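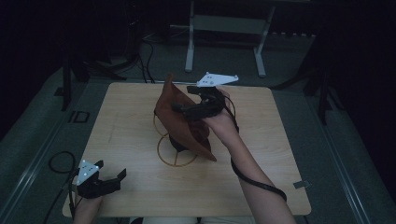 The Kanagaratnam desk pouch will not sit in its stand, and I have now tried every way I can think of to make it. According to the listing, the cover "settles into shape on its own" once it is placed over the black piece in the wire stand. Mine doesn't settle into anything. Let go of it and it slumps toward whichever side has more material. The cover bunches up into a loose cone with one corner sticking up and the lower tip hanging down toward the board, and the black piece is mostly buried under it, so I can't tell if it is lined up or not. I would like to know if I have a bad one, if I am missing a part, or if this is simply what the product does.

Ticket 7837
Status: Open
Product: Kanagaratnam desk pouch, reddish-brown
Made by: Wurnex
Bought from: Stidis, Ikville store
Category: Assembly / fit

What was in the box: wire stand, black base piece, cover, one folded sheet of instructions. The sheet has 4 drawings and no words. Drawing 3 shows the cover hovering over the stand with an arrow pointing down. Drawing 4 shows it finished, smooth all the way around, with no hint of how it got that way. I would call that a missing step.

What I tried before writing in:

Laid the cover flat on the table overnight with books on it. It was flatter in the morning. It folded up the same way as soon as it was lifted by one corner.

Turned it so the other side faced out. No difference that I could see, apart from the color being a bit lighter on that side.

Took the black piece out and put the cover straight onto the wire. Worse. It slid down between the spokes.

Put the black piece back upside down. It wobbles that way, so I assume that is wrong.

Turned the stand so the upright loop was at the front instead of the back. The cover then leaned on the loop and stayed up for as long as it took me to fetch my coffee.

Wurnex Support, first reply, 9:40 a.m.

Thank you for contacting Wurnex. We're sorry your desk pouch isn't fitting as expected. New covers can be stiff after shipping. Please leave the cover unfolded at room temperature for 24 hours and try again. If this solves your problem, no further action is needed.

Customer, 10:15 a.m.

I said in my first message that I left it flat overnight under books. Stiff is also the opposite of the trouble I'm having. A stiff cover would stand up. This one is floppy and goes wherever gravity takes it. Did anyone read past the product name?

While I have you: the box says "leather." The sheet inside says "leather feel." Which is it? I'm asking because the care advice on your site is different for each, and one of the suggestions there is to warm the cover by hand before shaping it. I'm not going to stand here warming a piece of fabric if it isn't the kind that takes a shape.

Wurnex Support, 1:20 p.m.

We apologize for the repeated step. To answer your questions:

The cover in your color is a leather-feel fabric. The box wording is shared between colors. We have passed your comment along to our packaging team.

The hand-warming tip applies to the leather version only.

For the fit, could you measure the cover along its longest edge, lying flat and without stretching it? We would also like to know if there is a small slot on the underside of the black base piece.

Customer, 2:05 p.m.

Longest edge is 37 cm. I measured it twice with two different tapes and got the same answer.

There is a slot. I had taken it for a molding mark. What is supposed to go in it? Nothing in the drawings goes in it, and nothing else came in the box.

I also don't think much of "box wording is shared between colors." The color isn't what makes it leather.

Wurnex Support, 3:50 p.m.

Thank you, that helps. A length of 37 cm is correct for this model, so the cover is not the wrong size.

The slot holds the cover tab. It should be a short strip sewn to the center of the cover on the inner side. The tab passes down between two spokes and tucks into the slot from below, and it is what keeps the cover centered. Can you find the tab on yours?

Customer, 4:10 p.m.

No tab. I ran my thumb over the whole inner side and there is nothing sewn to it. No loose threads or needle holes either, so I doubt one fell off. It looks to me like it was never put on.

So to be clear, the part that does the job is missing from my cover and also missing from the instructions. And the first advice I got was to wait 24 hours.

Before you offer: I don't want a tab in an envelope and a drawing of a needle. I paid $78 for this. I would like a cover with the tab already on it, checked by someone before it goes out.

Wurnex Support, 4:45 p.m.

Understood. We have requested a replacement cover with the tab attached. You can keep the stand and base piece, as both appear to be fine from what you've told us. There is no need to return the old cover.

In the meantime, some customers have had good results with a small piece of double-sided tape on top of the black base piece.

Customer, 5:00 p.m.

I tried the tape out of curiosity. The cover stuck in the middle and the sides still fell in, and when I pulled it off, the tape stayed on the fabric. I wouldn't pass that one on to anybody else. It did at least show me that holding the center is only half of it. Will the tab do anything for the sides? I'd rather hear "no" now than after the new one arrives.

Wurnex Support, 5:30 p.m.

The tab pulls the center down and this gives the sides some tension against the hoop. Light creasing near the upright loop is normal. The cover will not be perfectly smooth as it is in drawing 4.

Customer, 5:35 p.m.

Thank you for a straight answer. Please leave the ticket open until I have the new cover on the stand. The last company I dealt with closed mine the minute the label was printed.

Status changed: Open to Waiting on shipment
Replacement: cover only, reddish-brown, tab attached
Ships from: Stidis, Ikville
Internal note: check remaining covers in same color for missing tab. Instruction sheet to be reviewed, slot and tab not shown. Tape suggestion removed from saved replies.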